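Leone grasping method

The Leone method is a procedure for training robot arms to pick mixed objects from a bin without a model of each object. It was developed at Skulstead and later repeated, with changes, at Woneck. It belongs to the family of self-supervised grasping methods, in which the robot labels its own attempts as successes or failures.

Procedure

The arm lowers a gripper into the bin at a point chosen by a scoring network. The network takes a view of the bin from a fixed camera and a proposed movement of the hand, and returns the estimated chance that the grasp will hold. After the gripper closes, the arm lifts and the view is compared with the one taken before the attempt. A change in the contents counts as a success. The object is then released over the bin and the cycle starts again. 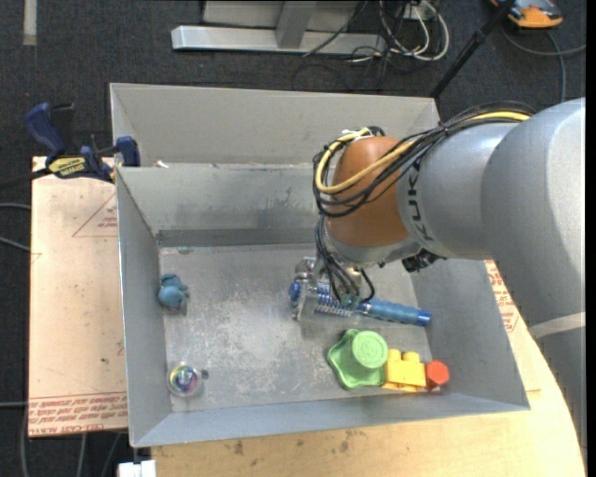

Gripper at a blue brush-like tool in a metal bin, with toys on the bin floor.

Objects are chosen to vary in shape, stiffness and surface. Clear and shiny items are included on purpose, as depth sensors often read them poorly. The Skulstead set held 304 objects, of which 273 were used in training. The rest were kept for testing.

Results and limits

Training ran for 14 weeks on three arms. The scoring network learned to prefer grasps near the middle of long objects and to move apart items that lay in close contact. Small objects resting against a wall remained the main source of failure. The Woneck version added a sideways push before the grasp, which reduced these failures but made each cycle longer.

See also: Dukstead bin test; Visual servoing

Contact the editors | Copyright and reuse | Back to top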